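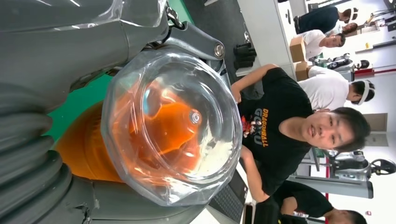
Section 4. Stain remover: measuring, pre-treating and storage

Read this section before you use the orange bottle for the first time. It covers washable cotton, linen and everyday synthetics. For wool, silk and anything with a dry-clean tag, go to Section 6. Machine settings for the Trirdale washer are in Section 5.

4.1 Before you start

You will need:
- the orange bottle with its clear cap
- a shallow basin
- an old white towel or a stack of paper towels
- a soft brush (a used toothbrush is fine)
- the garment, with its care tag still readable

Work on a flat, wipeable surface and clear away anything made of paper. The liquid is strongly colored and will mark an envelope or a notebook. Keep it off unsealed wood as well.

Note: The label on the large bottle is in Chinese. The small photos on the printed band are marked 洗前, before washing, and 洗后, after washing. They are there to show the sort of stain the product is meant for. The directions in this section are enough for normal use, but if the two ever disagree, follow the label.

4.2 Testing for color

1. Find a hidden spot on the garment. The inside of a hem or a seam allowance works best.
2. Put one drop on the spot and press it in with a fingertip. Wear a glove if your skin is sensitive.
3. Wait five minutes.
4. Press the white towel firmly against the spot.
5. If any of the garment's color comes off on the towel, rinse the spot and stop. Wash that piece alone in cold water.

Red stripes on white need special care. Test the red part, not the white.

4.3 Measuring

1. Stand the bottle upright and take off the clear cap.
2. Set the cap on the table, open side up. Hold it still with one hand.
3. Grip the bottle by the body with the other hand and tilt it slowly.
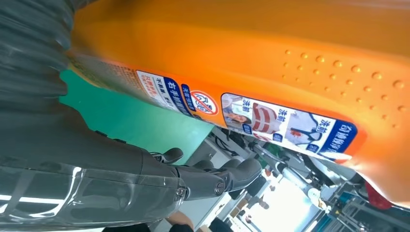
4. Stop pouring a little before you reach the amount you want. The last of the liquid keeps running down the neck for a second or two.
5. Bring the bottle upright and wipe the neck before you put it down.

Amounts:
Single stain, smaller than a coin: a few drops, straight onto the fabric
Collar or cuffs: one teaspoon, brushed on
Basin soak: 50 ml in half a basin of lukewarm water
Full load, added to the wash: 36 ml along with your usual detergent

CAUTION: Never mix the stain remover with chlorine bleach or with the Zirkia descaler. Rinse the basin between products.

4.4 Treating the stain

1. Scrape off anything solid with the back of a spoon.
2. Lay the garment over the folded towel, stained side down, and apply the liquid from behind. The stain is pushed out the way it came in.
3. Turn the garment over and brush lightly from the edge of the stain toward the middle.
4. Leave it for ten minutes. Don't let it dry on the fabric.
5. Rinse under cold running water until the water is clear.
6. Wash as usual. Check the spot before the garment goes in the dryer - heat will set whatever is left.

Wine, berry and sauce stains often need a second round. Repeat steps 2 to 5 once. After that, use the basin soak for up to an hour.

4.5 Closing and storing

1. Rinse the cap in cold water and dry it.
2. Close the inner lid first.
3. Fit the clear cap over it and press until it seats. Hold the bottle with your other hand so it doesn't tip.
4. Store upright, below shoulder height, on the closed shelf and out of reach of children.
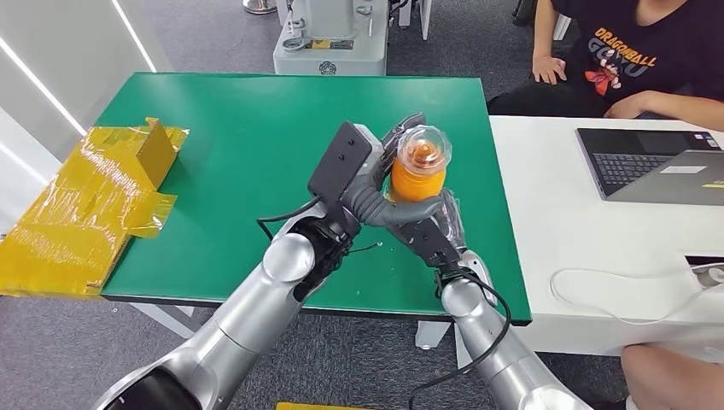 Samira Salameh asked for a line to be added about the cap. She had been putting it back on with a little liquid still inside, and by the end of the week there was a sticky ring on the shelf. Her way now is to pour any leftover into the basin or the next load - never back into the bottle - and leave the cap upside down on a paper towel overnight.

4.6 Spills

Blot small spills with a dry towel, then wipe with plenty of cold water. Hot water makes it foam. If the liquid gets in your eyes, rinse with clean water for 15 minutes and call a doctor if it still stings.

Refills are kept with the Grilton supplies, shelf code 126. Write the date on a new bottle when you open it.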